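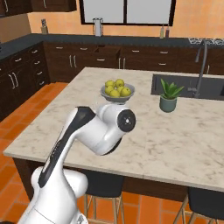

Tsz-kin Choi answered that a simulated kitchen is a fair place to teach a robot arm, as long as the people watching are told what the simulation leaves out. The exchange comes from the question period of the Poduval Open Day and is often quoted in accounts of the event.

The Poduval Open Day was a public demonstration of robot simulation software held on 6/24/20 by Prelent, a small robotics firm. It was streamed online and ran for 2 sessions. The subject was Lotar, a program used to practice household handling tasks in computer-made rooms before they are tried on a real arm.

Background

Prelent began work on Lotar after an earlier program, Goner, was dropped in March. Goner could show an arm moving over a table but had no furnished rooms. The kitchen was the first full room built for Lotar and was the only one shown at the open day. Its island has a marble countertop, with a bowl of yellow-green fruit on it.

Program

The morning session was led by Siu-fong Kwok and covered how a task is set up. An operator picks a room, places the arm, and chooses an object to be handled. Viewers could send in requests during the session, and 171 were received. Most asked for a different starting position for the arm or a change of camera.

The afternoon session was led by Thitima Duangkaew and dealt with reach and grasping. It compared a view from outside the arm with a view looking out over its gripper fingers. Duangkaew said that new operators tend to steer by the outside view and should spend more time with the other one. Each run was limited to 24 seconds.
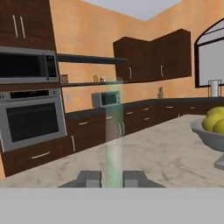 View over the gripper fingers, with a pale green beam between them.

Reception

Fahad Tanoli, writing in a trade newsletter, called the sessions clear and easy to follow but wanted more time on failed runs. Kam-wah Liao found the kitchen too tidy to say much about ordinary homes. Prelent replied that clutter would be added to later rooms.

A recording of both sessions was released to registered viewers, along with 13 pages of notes on the kitchen room. The notes do not cover the question period.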